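# How do you teach a robot to fold a T-shirt?

Quick question. When you fold a T-shirt, what do you look at? The sleeves? The edges? Your own hands?

You probably don't know. You just do it. Robots can't "just do it", so somebody has to show them. Lots and lots of times.

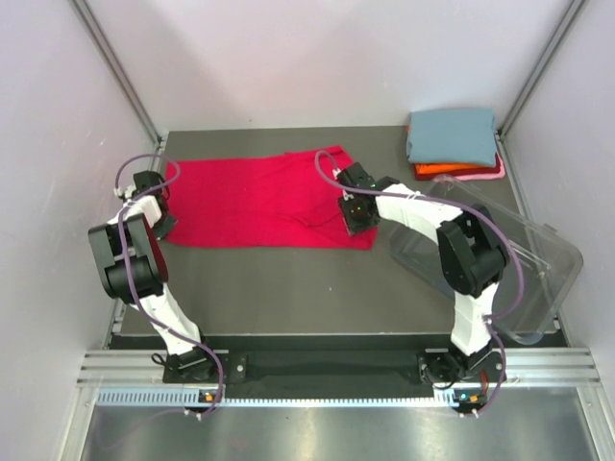

*Words by Mingxuan Kong, for the Cemport young science pages. Reading time: 5 minutes*

OK so. Two arms, one red cloth. The project is called Flurnuron (say it floor-NEW-ron) and the big question is a simple one. **Does a robot learn folding better if it can see from its own wrists?**

Why is cloth so hard? Think about a toy brick. Pick it up, turn it over, put it down. Still the same shape. Now a T-shirt. Pick it up and it flops. Put it down and it's a differnt shape every time! Wrinkles, creases, a corner tucked under. Horrible if you're a robot.

## Learning by copying

Nobody types in "move left a bit, now pinch". Far too slow. In Flurnuron, a person steers the arms through the whole job and the computer saves everything. What the cameras saw. How each joint moved. One go like that is called a **demonstration**.

The team saved 438 demonstrations. Then the computer hunts for patterns in them. When the cloth looks like *this*, the arms usually do *that*. A bit like learning a dance by watching your cousin do it over and over.

## Two ways of looking

One camera looks at the whole work area. Good for big stuff. Where's the cloth? Where's the pile of folded things?

But an arm can get in the way, and small creases are hard to spot from further off. So there are wrist cameras too, and they see things very close up.

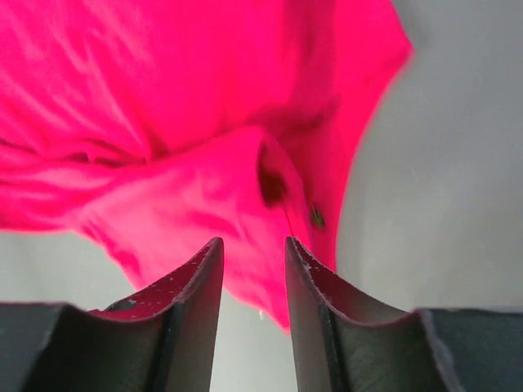 *Wrist camera view: pink cloth just above the two gripper fingers.*

See the gap between the fingertips? The cloth has to go in there before the fingers can pinch it. Look for the thin thread as well, it's near the right finger. Easy to miss from far away.

## So did it work?

The team made two learners. Samen only got the big view. Yin got the big view and the wrist views. Same demonstrations, same arms, 30 tries each.

Yin did better. Mostly at the very start, grabbing an edge. Samen kept pinching air, or picked up too much cloth in one go. Once they both had a good grip though, they folded nearly as well as each other. The team didn't expect that bit.

One problem. Yin got muddled by cloth with stripes, becuase all the cloth in its lessons was plain. It can only learn from what it's been shown. Stripy shirts are next on the list.

## Try it at home

Get a T-shirt and a friend. Close your eyes, and let your friend tell you how to fold it. Then swap. Which words helped most? Write them down!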